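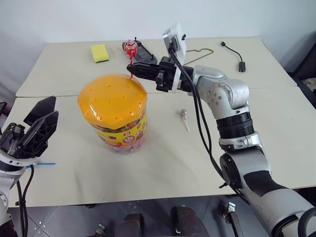
Right gripper over the red one, morning go.

February, evening, tired. Lollipop day again. Jar on the front table, robot behind it, me on the handles trying to feel through two rubber grips where a stick thinner than a pencil is. Target was 30 good demos before lunch. Got 17. Plurnis want everything in the same format as the last lot so I lost the first hour to renaming, then found the left arm offset was out AGAIN and had to redo the zero.

Depth is the thing. From the head view I always think I'm on the stick and I'm a finger's width in front of it. Close, nothing, back off, close, nothing. Then I get cross and go too fast and have to bin the take. Must write on hand: slow down at the lid.

Iltix software crashed twice. Second time mid-grasp so that take's gone. Ate a cheese roll standing up.

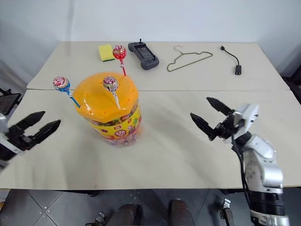 Three in the lid, both grippers open.

Tried a different order after lunch, tall one first, then the middle. Better I think? The tall one is easy to get at, the middle one makes me come in at an angle and my wrist hates it. Wrist realy sore tonight, should ask for the other handles, the ones Annan has upstairs. Also the lid holes. Pulling out is fine, putting back is horrible, you have to let the stick find the hole and the arm doesn't let anything find anything, it just pushes. I got one back in first go and said yes out loud to an empty lab.

Switched to watching the wrist view for the last bit of the approach, only glancing up at the head one. Loads easier. Why did I not do this in week 2. 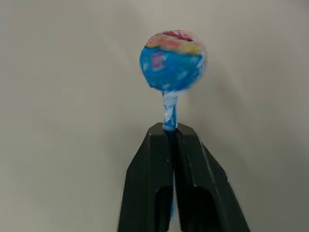

So tomorrow, wrist view from the start, and no talking to me while I'm on the handles. Total for the whole Plamoro set is 3,389 now, I checked teh counter before I shut down. Still no word on how many is enough. Need: new grips, plasters, more lollipops (the wrappers go tatty). Forgot to ring the dentist. Bed.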